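Ticket 539 - Plegado y cierre de cajas, puesto 2
Estado: abierto
Prioridad: media
Abierto por: Corinne Mercado

Hola, equipo de Gakow. Abro esto porque llevamos todo agosto con la misma tarea y ya no sé si el problema es de la política, de la pinza o mío por optimista. La tarea es de las que en casa haces sin mirar: coger una caja de cartón desplegada, levantar las solapas, cerrarla y pasarle la cinta. El brazo es el de siempre, con el controlador Rarari, y el software Ondton está al día.

Lo que me sale: de 60 intentos, 22 cajas cerradas. Y cerradas quiere decir con las cuatro solapas abajo, que la cinta es otra historia (ya llego a eso). Los fallos son casi todos iguales. El dedo entra bien por debajo de la primera solapa, la sube, y al ir a por la segunda la primera se vuelve a abrir. Una persona la sujeta con el codo, con la barriga, con lo que sea - nuestro robot no tiene barriga.
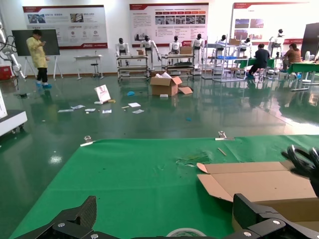
Cosas que ya he probado, para que no me las mandéis otra vez:

Recalibrar la cámara de muñeca. Mejoró un poquito el agarre y nada más.

Bajar la velocidad al 52 %. Las solapas se le escapan igual, solo que más despacio.

Tensar la tela verde y apretar las pinzas del borde. La tela ya no se arruga, pero la caja sigue patinando cuando el dedo empuja de lado.

Cambiar el orden de las solapas, primero las cortas. Esto sí ayudó! Casi todas las cajas buenas son de esa tanda.

Con la cinta ni os cuento. Encontrar la punta del rollo me cuesta a mí con uñas, así que imaginaos.

10:40 - Respuesta de soporte: nos piden el registro de fuerza de los dedos y probar con el perfil "cartón blando".

12:15 - Registro subido. Con el perfil nuevo aprieta menos y marca menos el cartón, pero la segunda solapa sigue igual.

16:30 - Me llaman de Vasylenko, que quieren saber si pueden contar con esto para su línea de empaquetado. Les he dicho que para acercar cajas y apartarlas, sí, y que para cerrarlas todavía pongan a una persona.

Pendiente: probar con un tope fijo atornillado a la mesa que haga de segunda mano. Si alguien tiene el plano del soporte pequeño, que me lo adjunte aquí, por favor.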